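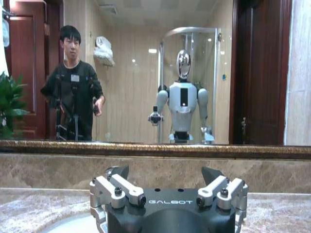

## 3.2 Foster homes in the Clirklow cycle

The Clirklow stories survive in 39 chapters, of which 17 deal with children raised away from their parents. Leitner reads these as tales of exile. We think the fostering matters more than the loss. In all but 3 of the 17, the child is taught a craft by the foster parent, and the craft later settles the plot.

The smith's ward is the clearest case. She learns to mend nets and gates before she is told her father's name, and the gate — not the name — gets her into the hall of the river king.

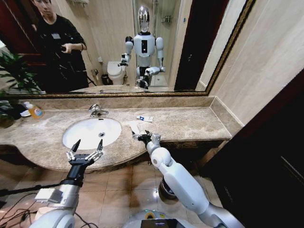
**Figure 3.** Marble vanity with oval sink and gold-edged mirror.

Wallner dates the river king episode later than the rest, mainly on the spelling of place names. Saab disagrees and points to line 1083, where the older form of Bavville is kept. We follow Saab here, though the line is damaged in one of the copies. Kobzar's edition prints both forms and leaves the question open.

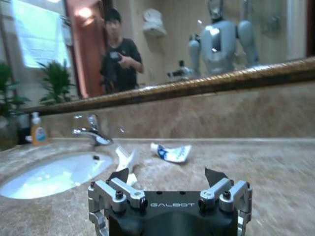 ## 3.3 Gifts from immortal kin

Gifts are rarer than lessons in the cycle. When a god does give something to a foster child, it is usually small: a comb, a whistle, a pair of shoes.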